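Thursday, 7:40 a.m.

Sourdough rye, batch 42. Carrying on from the last page, where I ran out of room.

Floltano flour again, the medium rye, from the sack opened at the start of June. The Noonan flour is still on back order and I don't want to change two things at once, so Floltano it is until this set is finished. Starter was fed last night at nine, equal parts flour and water by weight, and left on the shelf over the sink. Domed this morning with a few small craters at the edges. Smell is sharp, a little like apple skin. A spoonful floated, though with rye that doesn't tell me much.

Mixed at 7:55. Water at 76 percent of flour weight, which is lower than the last batch. That one spread in the tin and left a wet line along the bottom crust. Salt at 2 percent, same as always. Caraway left out this time. Several people at the Felville market asked for a plain loaf and I would like to know what the flour tastes like without it anyway.

Dough came together stiff and had a dry pocket at the bottom of the bowl. Worked it by hand until that was gone. Did not add water, though I wanted to.

9:30. Not much movement. Bench is cool. Moved the bowl to the shelf next to the proofing cabinet, where the wall is warmer.

10:50. Better. Surface has started to show pinholes. Greased the two tins with lard. The older one, the Gikari tin bought in 2010, still has the sticky corner where the seam is, so that one got a strip of paper as well. If the paper leaves a crease in the crust again I'll go back to flouring it.

11:15. Scaled and shaped with wet hands. Smoothed the tops with the back of a spoon and dusted them with rye flour so the cracks will show when they are ready. Covered with a damp cloth.

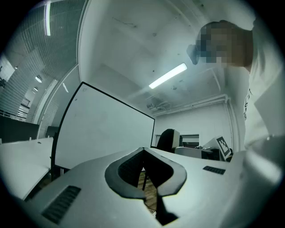 Can the loaves go in before the flour on top has cracked?

Better to wait for the cracks, because an underproofed rye tends to split along the side and bake up dense near the base.

12:40 p.m. Fine cracks over most of the surface on the newer tin, fewer on the Gikari. Oven has been on since noon. Gave them another twenty minutes.

1:00. In. Hot start with a pan of water on the floor of the oven, then the pan out and the heat turned down after the first quarter hour. Swapped the tins left to right at the halfway point, as the left side still runs hotter. Need to look at that door gasket before the next order of any size.

2:05. Out. Knocked on the bottoms and they sounded hollow enough. Newer tin released by itself. Gikari needed a knife down the seam, paper or no paper, and there is a crease. So, flour next time.

Crust is darker than batch 41 and a bit thick at the corners. Tops are slightly domed, no sinking in the middle. Sides are straight. No wet line that I can see from outside, but I won't know until it's cut.

Wrapped both in linen and put them on the high rack. Leaving them until tomorrow morning. Batch 41 got cut the same evening and the crumb gummed up the knife, so whatever I wrote down about its texture on the last page should be read with that in mind.

To do:
Feed starter tonight, same ratio.
Call Noonan about the back order and ask for the mill date.
Buy lard.
Cut and taste in the morning, write up the crumb before anyone eats the evidence.
If the base is clean, keep the water where it is for batch 43 and put the caraway back in one loaf only.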